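Section 4: Levelling the table and looking after the top
Set-up guide for furnished flats, Tallport. Revised September 2023 by Akua Kpodo 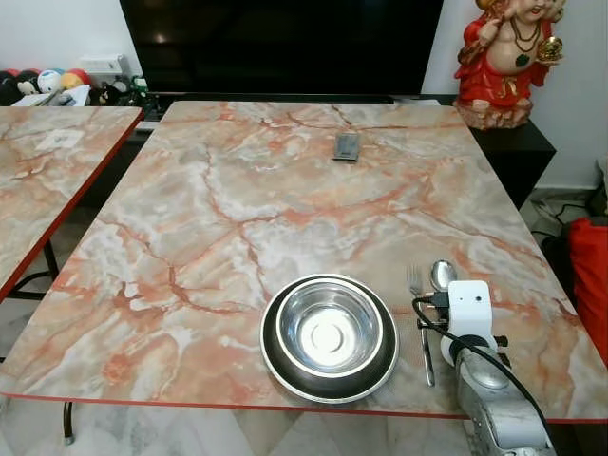 Marble-patterned dining table with red edge trim and a steel bowl.

Before you start
The Fiadzo leaflet that comes in the box says its tables need no levelling. Treat that as a claim about the floor in their showroom. Most of our floors slope, and a table that rocks will loosen its own bolts by December.

You will need a spirit level, a soft cloth, felt pads and a second person. Don't use the small level built into your phone for this unless you have checked it against a proper one.

Levelling

1. Clear the top and move the table to where it will stay. Levelling it in one spot and then shifting it to another is a waste of an afternoon.

2. Press down on each corner in turn. If nothing moves, go to step 6.

3. Check that every leg bolt is tight before you blame the floor. Half of the wobbly tables reported to us had a loose bolt.

4. With one person lifting, put a felt pad under the foot that doesn't reach. Add one pad at a time. Folded card looks cheaper but it squashes flat.

5. Press the corners again. If you have used more than three pads under one foot, stop and report the floor.

6. Lay the level along the length of the table, then across it. A bubble slightly off centre is fine for eating at.

Caution: Do not drag the table. It weighs more than it looks, and the legs are not made to be pulled sideways.

Note: Musitz sells a self-levelling foot for 945 a set. Esi Aryee fitted one in flat 183 and it held up, but the table still had to be levelled by hand first, so I can't see what the money was for.

Care of the top

7. Wipe with a damp cloth and a drop of washing-up liquid, then dry. The label on the Rurnanov spray promises a "protective shield". We tried it on one half of a table for a whole winter and could not tell the halves apart.

8. Use a mat under anything hot. The leaflet says "heat resistant" without giving a temperature – read that as warm plates only.

9. Clean along the edge trim with the cloth folded over one finger. Never use a blade on dried food there, as it will lift the trim.

Caution: No bleach, scouring powder or stain remover on a patterned top. A worn patch cannot be polished out, and the charge for a new top is 475.

If the table still rocks after all this, leave the pads in place and note which corner moves. "Table wobbly" on the repair form doesn't tell us enough to bring the right parts.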